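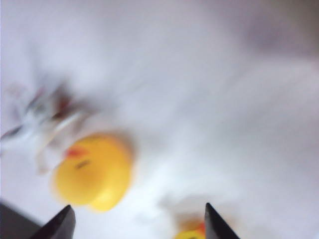
Fig. 1. Yellow rubber duck on a white surface.

Week 6: Where Floating Things Go
Introductory Oceanography, Despina Ionescu
Notes to accompany the lecture. They do not replace the lecture, whatever you have heard from last year's class.

Where we left off

Last week we had wind pushing on water and water refusing to go where it was pushed. If you missed it: in the Northern Hemisphere the surface layer drifts to the right of the wind, in the Southern Hemisphere to the left. Each layer drags the one beneath it a little further around and a little more slowly. Add up all the layers and the net transport is at ninety degrees to the wind. This is Ekman transport. It will be on the midterm, and every year a third of the class sends it the wrong way in the wrong hemisphere.

The accidental experiment

In January 1992 a container ship crossing the North Pacific met bad weather and lost several containers overboard. One held bath toys: yellow ducks, red beavers, green frogs and blue turtles, close to 29,000 in all. The cardboard packaging fell apart in seawater and the animals set off.

The first ones came ashore near Sitka, Alaska, ten months later, having covered more than 2,000 miles. Beachcombers wrote down where and when they found them, and oceanographers, who normally pay for this sort of thing, got a very large drifter release for free. The ducks got all the press. The beavers have never had a children's book, as far as I know.

Why it was useful

A drift study needs three pieces of information: where the object started, when it started, and where and when it was found. Most beach litter gives you only the last of these. A spill from a ship with a logbook gives you all three.

Compare the return rates. Researchers releasing drift bottles in batches of 500 or 1,000 were pleased to hear back about 2 percent of them. You can work out for yourselves what that does to your error bars. (Do work it out. See problem 2.)

Windage

A drifter is moved by current and also by wind acting on whatever sticks up out of the water. The second part is called windage. A hollow plastic toy rides high and has a lot of it. A waterlogged log has hardly any. Two objects dropped at the same spot in the same minute can end up on different coasts, so "the current took it there" is only ever part of an answer. I take off a point for it.

The first-order rule of thumb: surface drift due to wind runs at a few percent of wind speed. We will use 3 percent. The textbook uses a slightly different number and is welcome to.

Gyres

Some of the toys stayed in the subpolar gyre, which runs counterclockwise past Alaska, across toward Kamchatka and back again, taking about three years per lap. Clusters of finds at Sitka turned up at intervals that fit this nicely. Sketch the loop in your notes, with arrows. Arrows matter – a gyre without them is an oval.

Problems, due before section

1. Wind blows steadily at 11 meters per second. Using the 3 percent rule, how far does a drifter travel in 30 days from wind drift alone? Give kilometers.

2. You release 183 drift cards and expect a 2 percent return. How many do you expect back? Would you publish?

3. Explain in one paragraph why a duck and a bottle half full of water would part company. No diagrams of ducks, please. I have a drawer full.

Reading: chapter 7, skipping the box on tides, which we reach in March.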